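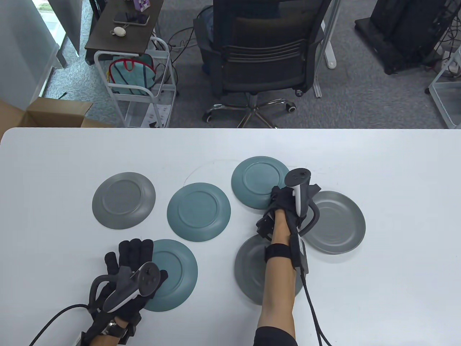
Plates on the white table, both gloves on, a controller on each hand.

From: Thảo Mächt
Subject: Re: [glove-teleop] Plate stacking, what grip are people using?Date: 4/10/19

Hi Quang, hi all,

Thank you for such a thoughtful message, and sorry for the slow reply. We moved the Gresdale rig to the big table last month and I have been catching up with my mail ever since. I'm answering in between your paragraphs, as I always do, so scroll along with me.

Quang Phùng wrote:
> We are starting on dishes at Costden and I would love to hear how
> you lay them out before each demonstration. Our operators put them
> down in a neat row and the policy now seems to believe that all
> plates live in a row.

Oh, we did exactly this! Our first batch was all neat rows, 100 demonstrations of them, and the arm was lovely as long as you set the table its way. Move one plate a hand's width toward the far edge and it would reach for the spot where the plate used to be. What we do now is a loose cluster, different every time, with the two colors mixed up (we have gray and a sort of sea green). I ask whoever is wearing the gloves to put the plates down without thinking too hard, and then to leave them alone. People do love to straighten things. I let one or two sit off on their own at the side, so that there is always a long reach somewhere in the set, and I like a couple of them close enough together that the fingers have to work out how to get in between.

> Do you pick up from the rim or slide to the edge of the table? We
> have been sliding, but it looks strange when the robot does it.

From the rim, always. Sliding is what most of us do at home with a flat plate, and it feels so natural in the gloves that you have to remind people. The trouble is that the person feels the edge of the table and the robot hand does not, at least ours doesn't. These plates have a raised rim with a flat well in the middle, so there is something to get a fingertip under. Thumb on top, two fingers below, lift that side first, then bring the rest up. Slowly! I tell new people to imagine the plate is full of soup. The glove fingers are padded and you lose a good deal of feeling through them, so the first ten minutes are always clumsy, and I throw those away without looking at them.

> How are you dealing with the controllers on the back of the hand?
> Ours creep toward the wrist during a session and then everything
> is off by a finger.

Ours crept too. We tightened the straps until people complained, and it still happened. What has helped most is a short check between takes: both hands flat on the table at two taped corners, look at the numbers, carry on if they agree with the morning's. If they don't, we redo the calibration on the spot and mark the take before it as doubtful. I had 1118 takes in the Zelville set when I went back and applied this check properly, and 49 of them had to go. I was braced for much worse, to be truthful with you.

Please also look at your cables. Ours run from the gloves back toward the operator and off the table, and if there is too little slack you can see it in the data as a small hitch every time somebody reaches for the far plates. I spent most of a week in July looking for a filter bug that was a cable. Give yourself more length than seems sensible.

> Last thing, one hand or two? Jibrin's old scripts assume one.

Two, if you can manage it. We let people steady a plate with the left hand while the right one goes for the next, the way anybody would at the sink. The old Jibrin scripts can be made to take both hands, but you have to change the time stamps in the loader, where the left glove is read second and comes out a little late. I have a patch for it somewhere and will send it to you separately once I have cleaned out my swearing from the comments.

One more thought that you didn't ask for. Watch how your operators are sitting or standing, and write it down with the take. We have one short colleague and one very tall one, and for a long time I could tell whose demonstrations I was looking at purely from the angle of the forearm. The policy could tell as well, and it was not helpful. We now swap people every twenty minutes, which their shoulders appreciate too.

Our plan is to reach 3000 good takes with plates and then go on to bowls, where I expect to be the one asking the questions. If anyone on the list has already stacked bowls with gloves like these, please do write, even if it went badly. I would especially like to know what you did about the bowls sticking together.

Warm regards to everybody at Costden, and Quang, do tell me how the loose layout goes.

Thảo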